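미니 농구공(장난감) 사도 되나요? 후기들이 다 너무 좋아서 오히려 의심됨
게시판: 장난감·소품 > 구매 전 질문
조회 734

책상밑먼지
책상에 올려놓고 굴릴 작은 장난감 농구공을 찾고 있습니다. 주황색에 검은 줄 있는 제일 흔한 모양요. Gostton에서 나온 거랑 Idik에서 나온 거 두 개로 좁혔는데 후기를 읽을수록 못 믿겠습니다. 전부 "아이가 좋아해요", "색감이 예뻐요" 이런 말뿐이고 공 자체 얘기가 없어요. 줄이 인쇄인지 파인 건지, 굴리면 똑바로 가는지, 흰 책상에 물이 드는지. 이런 걸 써주는 사람이 왜 없죠?

느린바퀴
물 드는 건 좀 과한 걱정 아닌가요. 장난감 공이 책상에 물들었다는 얘기는 들어본 적이 없는데요.

책상밑먼지
저는 당해봤습니다. 빨간 고무 지우개를 여름 내내 같은 자리에 뒀더니 흰 상판에 자국이 남았어요. 지워지지도 않았고요. 그래서 싼 색소 쓴 물건은 일단 의심하고 봅니다.

Hilde_V
지우개랑 공은 재질이 다르죠. 지우개 자국은 색소보다는 말랑하게 하는 성분 때문에 생기는 경우가 많아요. 물론 말랑한 공이면 그럴 수도 있으니 아주 틀린 걱정은 아니네요. 딱딱한 쪽을 고르세요.

삼층계단
Gostton 거 써봤어요. 나쁘진 않은데 "실제 농구공과 똑같은 촉감"이라는 문구는 거짓말입니다. 제 건 오돌토돌한 거 하나도 없고 그냥 매끈해요. 천 원짜리에 뭘 바라냐고 하면 할 말은 없지만 없는 걸 있다고 쓰는 건 별개 문제죠.

느린바퀴
1,000원이면 저는 문구 안 읽고 삽니다.

삼층계단
그러니까 판매자들이 계속 그렇게 쓰는 겁니다.

Bosman네창고
저는 줄 얘기 좀 할게요. 진짜 농구공 줄은 규칙이 있잖아요. 그런데 장난감은 줄 위치가 제멋대로인 게 많습니다. 한쪽에서 보면 멀쩡한데 돌려보면 간격이 안 맞아요. 후기 사진이 다 같은 각도인 게 수상하다고 봅니다.

책상밑먼지
각도 얘기 동의합니다. 그래서 흰 바닥에 놓인 사진이 더 있으면 보고 싶네요. 흰 책상에서 색이 얼마나 튀는지도 궁금하고요.

흰상판주의
흰 바닥 위 주황색이면 이런 느낌입니다.
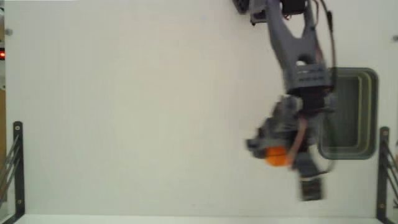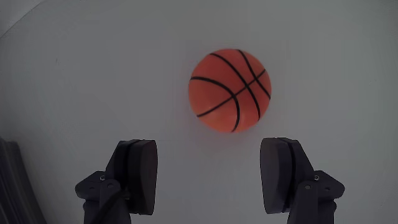 책상밑먼지
그럼 딱 하나만 물을게요. 공이 책상에서 자꾸 굴러 떨어지는 건 뭘로 막는 게 제일 낫습니까?

흰상판주의
안 쓸 때는 턱 있는 얕은 접시나 고무링 위에 올려두세요. 병뚜껑 안쪽에 들어 있는 고무 패킹이면 충분하고 돈도 안 듭니다. 책상 가장자리에 테이프 붙여서 턱 만드는 건 먼지만 끼니까 말리고 싶어요.

삼층계단
둘째 사진 공은 검은 줄이 그래도 깔끔하네요. 로고도 안 보이고. 저는 로고 없는 쪽이 낫습니다. 괜히 어설프게 흉내 낸 글씨 박힌 게 제일 싫어요.

Bosman네창고
보이는 쪽에 없는 거지 반대쪽은 모르죠. 그리고 저 사진만 보고 줄이 파였는지 인쇄인지 구별하실 수 있는 분? 저는 못 합니다.

삼층계단
그건 인정. 그래도 매끈해 보이는 건 맞잖아요.

Hilde_V
색은 그 사진에서도 위쪽이 더 붉고 왼쪽 아래는 밝은 주황이에요. 조명 하나로 이렇게 달라지니까 "사진보다 빨개요", "사진보다 연해요" 하는 후기는 둘 다 못 믿습니다.

책상밑먼지
공 바로 아래 바닥이 불그스름한 건 저만 보이나요? 제가 걱정한 게 바로 저거예요.

Hilde_V
저도 보이는데 저걸로 물들었다고 하긴 무리예요. 흰 바닥에 색 진한 물건 올려두면 색이 반사돼서 밑이 붉게 비치는 일은 흔합니다. 집에 있는 귤 하나를 흰 종이에 올려보세요.

책상밑먼지
반사인지 착색인지 사진으로는 모르는 거잖아요.

Hilde_V
네, 그러니 사시면 흰 종이 위에 며칠 뒀다가 들어보세요. 종이가 깨끗하면 끝난 얘기고요.

느린바퀴
공 하나 사는데 실험까지 하네요ㅋㅋ 저는 Idik 거 6개 묶음 샀는데 책상은 멀쩡합니다. 대신 그중 2개는 완전히 둥글지가 않아서 굴리면 옆으로 샙니다. 이건 후기에 아무도 안 썼더라고요.

Bosman네창고
그 정도면 불량률이 꽤 높은데 왜 교환 안 하셨어요?

느린바퀴
배송비가 공값보다 비싸요.

삼층계단
옆으로 새는 게 공 탓인지 책상 탓인지도 따져봐야 합니다. 저희 집 책상은 한쪽이 낮아서 연필도 굴러요. 같은 자리에서 방향 바꿔가며 굴려보셨어요?

느린바퀴
네 개는 똑바로 가는데 두 개만 새면 공 탓 아닌가요.

삼층계단
아 그러네요. 그럼 공 탓 맞습니다.

책상밑먼지
정리하자면 묶음은 피하고 낱개로, 딱딱한 걸로 사라는 건데 낱개는 또 골라서 보내줄지 의문이네요. 토요일에 시내 나갈 일 있으니 매장에서 직접 굴려보고 사겠습니다. 유리 진열대 위에서 굴려봐도 되냐고 물어볼 생각입니다.

Hilde_V
매장 진열품은 손을 많이 타서 줄이 벗겨진 경우도 있어요. 손톱으로 살짝만 문질러 보세요. 인쇄가 약하면 거기서 티가 납니다.

Bosman네창고
남의 물건을 손톱으로 긁으라는 건 좀 아닌 것 같은데요.

Hilde_V
긁으라고는 안 했습니다. 문지르라고 했죠.

책상밑먼지
손가락으로만 문질러 보겠습니다. 사면 종이 실험 결과도 여기 올릴게요.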